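Teaching by Hand at Flumex - Gallery

We spent the summer showing grippers how to do household jobs, and we loved nearly every minute! The Urna project works by demonstration: you pick up the tool, do the task yourself, and the recording becomes a lesson. Our goal is 300 good takes per task, and by 8 August 2026 we had 1,331 in all - far more than we hoped for.

New people get 40 practice takes first. It's amazing how fast your hands calm down.

The big white room, with the kettle on the low table and backpacks everywhere you look. 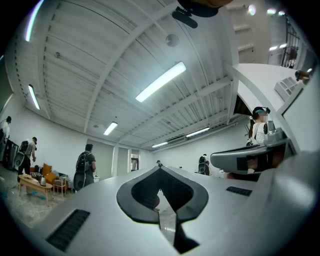 Thongsuk wrote in to ask if slow takes are better than quick ones, and said that remote control had always felt clumsy next to holding the gripper. We feel the same way - and slow is fine, as long as it's steady. More pictures in September.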